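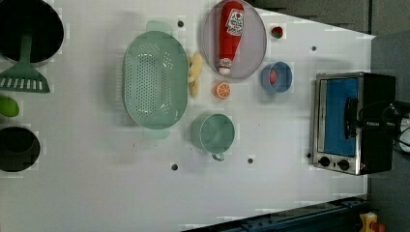 3.2 How people lay out a small kitchen table

I'll admit I went into this part of the study thinking everyone would group things the way I do at home, with the pans at one end and the food in a heap wherever it lands. They didn't! We gave 25 adults the same toy kitchen set and asked them to put it out "so you could start cooking." No other rules, and no time limit (most were done in under 7 minutes anyway). What I kept noticing was how early the colander went down. People would plant it, step back, and then fit the small stuff in next to it, as if it were a piece of furniture.

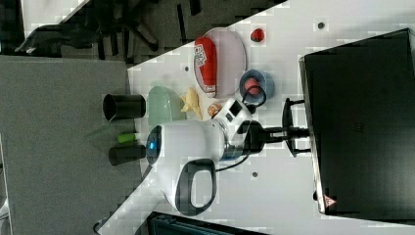
Plates and bowls were a different story. A plate got used as a parking spot for whatever was tall or awkward, and bowls were for round things, almost without exception. Filipa Garcia and I coded 242 placements between us, and we only really argued over the fruit, which went all over the place. 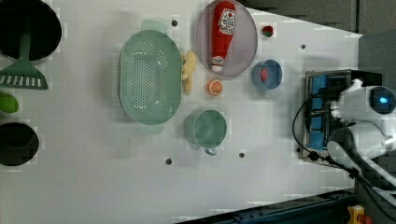

Skenley Papers in Home Studies, Issue 30

Figure 2. One layout of the set, with a red bottle on the plate and a round red item in the blue bowl.

The bottle is worth a closer look. I'd call it a pantry item and so would our coding sheet, but people treated it like part of the meal, and I've come around to their way of seeing it. We ended up adding a code, "served," for anything put on a plate or in a bowl, and I wish we'd had it back in May when we ran the pilot.
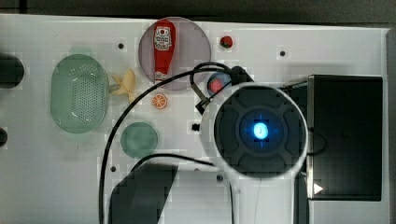 Beryl Whiteley, commenting on an early draft, felt that "served" mixes up two habits, since a plate can just as easily be a place to get something out of the way. Fair enough, and I don't think our notes can pull those apart. We kept the code and marked the doubtful cases separately in the tables that follow.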